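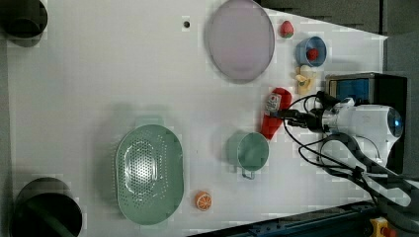 BORNCOMBE PLAY LIBRARY
Minutes of the Equipment Meeting, June

Present: Shadi Chidiac (chair), Dzifa Quartey (minutes)
Apologies: none received

1. Minutes of the previous meeting
Approved with one correction: the supplier named under item 4 should read Karam, not Moltska.

2. Kitchen play sets
Ms. Quartey reported that the sets are borrowed more often than any other item on the shelf. Demand is highest from the Vatik preschool, which has asked to keep a set through the summer. The chair agreed, subject to the usual deposit.

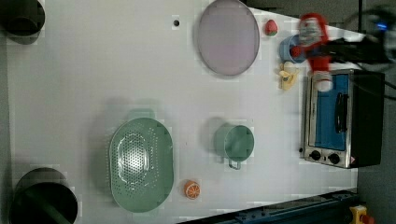

The contents list for the kitchen set was reviewed and will be retyped. The present list groups everything under "food and dishes" – borrowers find this hard to check at return. The new list will name each piece, including the green colander, the metal mug, the orange slice and the toaster oven with its blue door. The Santa figure will be listed under seasonal items.

3. Budget
An amount of $400 was approved for replacement pieces. A further $300 for shelving was held over until a second quote is received.
Action: S. Chidiac

4. Cleaning
Plates and cups are to be washed before they are shelved. Ms. Quartey will post the instructions by the sink.
Action: D. Quartey

The meeting closed at 2 p.m.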